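Ticket 362: Label printer at Unville branch skips every second label
Status: Resolved
Product: Skirnavix desktop label printer
Opened: 31 Dec 2023

Reported problem
Printer feeds 2 labels for each one printed. The second comes out blank. Started after the branch switched from the old Slaoui rolls to Mivent rolls (400 labels per roll, same nominal size). 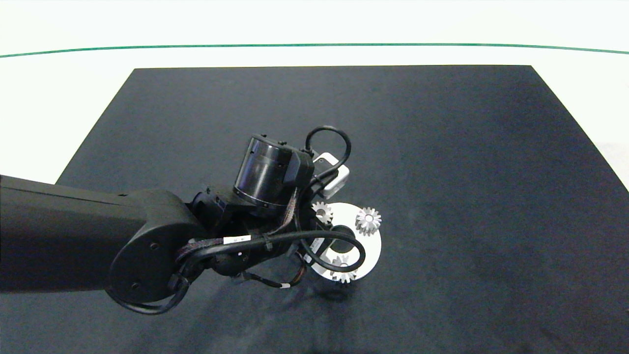
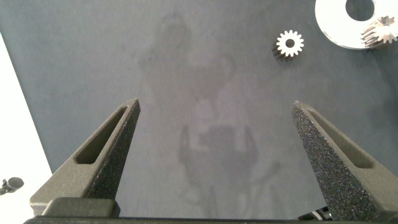
Attachments 1 and 2: work area, dark mat on the white tabletop; close view, same place.

Log

Entry 1. Asked the branch to print the settings page. Darkness and speed are at the defaults. Media type is set to continuous, which is wrong for die-cut labels. Changed to gap and restarted the print service. No improvement.

Entry 2. Ran the calibration from the front panel. The printer fed four labels and stopped with a steady amber light. Per the manual this means the sensor did not find a gap. Asked the branch to clean the sensor with a dry swab and try again. Same result.

Entry 3. Branch put a leftover Slaoui roll back in. Calibration passed first time and a test batch printed with no blanks. So the sensor works and the fault follows the roll.

Entry 4. Compared the two stocks. The Mivent backing paper is thicker and lets less light through. The gap sensor was still on the low setting from when the printer was installed in June. Raised it to high and calibrated with a Mivent roll - passed. Printed one full roll, no blanks.

Entry 5. The setting went back to low after a power cycle. It has to be saved from the Tools tab, not just applied. Saved, power cycled twice, setting held.

Resolution
Sensor sensitivity set to high and saved. The branch has 2,000 Mivent labels left and will use them up before reordering. If blanks come back, check the saved sensitivity first, then recalibrate. Closing.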